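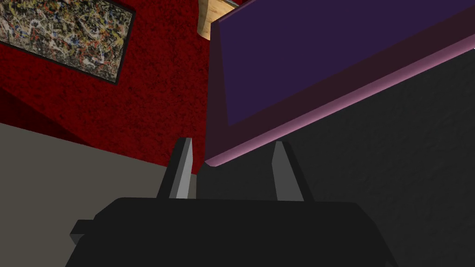
Simulator, wrist view. Fingers open, below the edge of the purple unit. Red wall and splatter painting to the left.

Forkach: a two-finger gripper and a small arm
Workshop pages > Builds > Forkach

Forkach is a parallel gripper on a bench-top arm, built in the shared workshop at Trirnis, Lamivholm, mostly on Saturday mornings. The mechanical side is by Wouter Verschueren and Henk Nijs. Oratile Ndlovu wrote the controller firmware. I did the simulator, the wiring and this page. The notes follow the order of the build and were written at different times, so the tense wanders.

Simulator room

The room is put together from stock furniture and wall textures. Colours are deliberately strong. With pale walls and pale furniture it was hard to tell from the wrist view which surface the gripper was nearest to, and I spent two evenings chasing a collision fault that was a cupboard door all along. The red wall fixed that.

The painting came with the texture pack. It is useful for judging roll: when the wrist is tilted, the edge of the black frame tilts with it, and a sign error in the roll joint shows up at once.

Lighting is a single overhead source plus ambient. Shadows under furniture are darker than they would be in the workshop. Oratile wants a second lamp in there. I have left it alone, as every saved run would need rendering again for comparison.

Wrist view

The virtual camera sits behind the gripper and looks along the fingers. Both fingertips have to stay in view at all openings, which settles the camera position to within a small window. Too far forward and the housing disappears, along with any sense of scale. Too far back and the housing fills the lower half.

Field of view in the simulator is wider than on the real camera. This is known and on the list.

Fingers

Flat-faced, with squared-off tips. The first set was rounded at the end and looked better, but the contact patch moved about as the fingers closed and small parts rolled out sideways. Henk milled the second set from bar, with a slight taper towards the tip so they can get into narrow gaps.

Each finger is held by a pair of cap screws from underneath. The holes are slotted. Set both fingers against a square before tightening, then close the gripper on a strip of paper and pull. If the paper comes out from one side more easily than the other, slacken and repeat.

Rubber pads were tried and removed. The adhesive crept. Wouter is cutting a shallow recess into the next set so that the pad has something to sit against.

Housing

Two halves, printed, split along the long axis. Total print time for the first good pair was 47 hours, most of it support material that we then spent another evening picking out with pliers. The second version is turned on the bed and needs hardly any.

Walls are thicker than they need to be. The rounded top edge is there to stop the cable sleeve catching, which it did on every move past horizontal.

Drive

One motor, one rack either side of a central pinion. The racks run in brass strips pressed into the lower half of the housing. Backlash was bad with the first pinion, and I could close the fingers by hand a visible amount before the motor felt anything. The replacement came from Dekker, who cut it to our drawing, and the play is now down to what I would call tolerable. A spring between the racks takes up the rest in the closing direction. Opening is still a little slack. It does not matter for opening.

Grease: a smear of the white stuff on the racks only. Keep it off the brass, where it collects printing dust and turns to paste.

Controller

Oratile's firmware takes a position and a force limit and returns position, motor current and a fault byte. It does not do anything else, on purpose. The earlier version tried to work out for itself whether it was holding something, and reported a successful grip on its own end stop.

The home routine closes slowly until the current rises, backs off, then opens fully. Run it after every power cycle. The switch for skipping it has been taken out.

Loop time is steady with the debug port closed and poor with it open. If the fingers judder, check for a terminal window left running on the bench laptop before taking anything apart.

Wiring

Motor and encoder share a sleeve but not a connector. They shared a connector at first and the encoder counted extra steps whenever the motor started. The screen is earthed at the controller end only.

The sleeve is tied at the wrist, the elbow and the base. Leave a full hand's width of slack at the elbow. Henk tied it tight in October and we lost a connector.

Simulator against bench

The same move files run in both. A file is a list of joint positions with a finger opening for each. The simulator is happy with almost anything; the bench arm complains about sudden changes, so the files now go through a smoothing step first.

Of 676 approach moves run in the simulator, 469 reached the target opening and position without touching anything they should not. The failures bunch up where the arm comes in low beneath an overhang and then has to rise between two edges. The wrist is fine in those. It is the forearm that catches, and the forearm is out of sight in the wrist view, so a second camera off to one side has been added to the saved runs.

The contact model is the weak part. Simulated friction on the finger faces is a guess, tuned until a block of softwood stayed put. Other materials will want their own value. Any grip result from the simulator should be read with that in mind — the approach results are sounder.

Bench

A sheet of birch ply on the end table, with the arm bolted through it and a grid drawn in pencil. The grid origin is the bolt nearest the window. Please do not clamp other work to this sheet. It has been shifted twice and both times the whole set of bench positions had to be taken again.

The power supply lives on the shelf beneath. Red button on the front edge of the table cuts the motors and leaves the controller on, so the fault byte can still be read afterwards.

Still to do

Match the simulator field of view to the real camera.
New fingers with the recess for pads (Wouter).
Stop the arm planning a forearm path through the purple unit.
Strain relief at the wrist, properly this time.
Measure friction on the finger faces with a spring balance and put real values in.
Label the move files. Several are called test.

Files

Drawings for the housing, racks and fingers are on the shared drive in the Forkach folder, along with the firmware and the simulator room. The finger drawing with the taper is the current one. Ignore the one with the rounded tip. Ask Henk before cutting anything from the bar stock on the lower rack, as part of it belongs to the lathe project.

Corrections to the wiring notes to me, everything mechanical to Wouter.

Nele Bakker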